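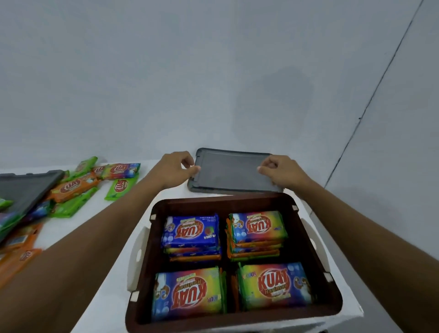 Pacotes de sabonete em quatro pilhas, com a tampa segura por duas mãos.

Como guardar sabonete artesanal depois da cura

O sabonete de processo a frio continua a perder água durante muitas semanas. Na minha última fornada de outubro, uma barra de 301 g ficou bem mais leve quando terminou a cura.

1. Espere a cura completa. Eu deixo as barras numa prateleira com ar, longe do sol, e viro cada uma de vez em quando.

2. Embrulhe em papel que respira. O filme plástico prende a humidade e aparecem gotas na superfície – isto acontece mais com receitas ricas em glicerina.

3. Escolha uma caixa limpa e sem cheiro. Lave com água morna, seque muito bem e deixe aberta uma noite.
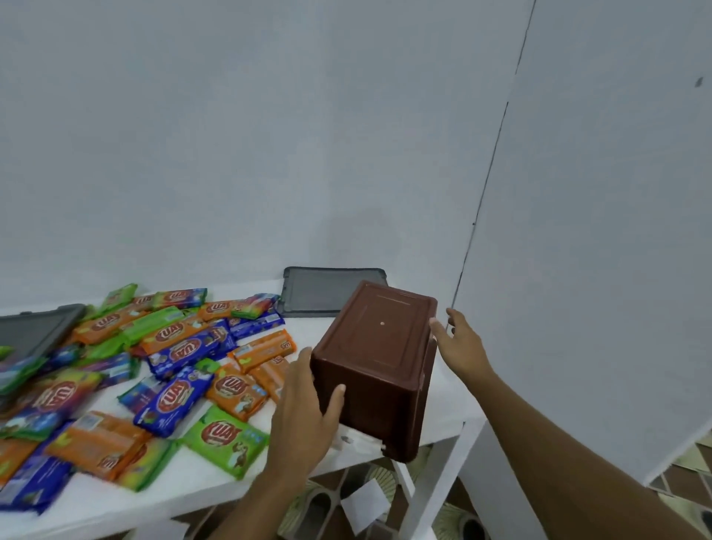
4. Separe os perfumes. Lavanda e menta passam facilmente para as barras neutras.

5. Escreva a data e a receita no papel. Gaste primeiro as barras feitas com óleo de girassol, que ficam rançosas mais cedo.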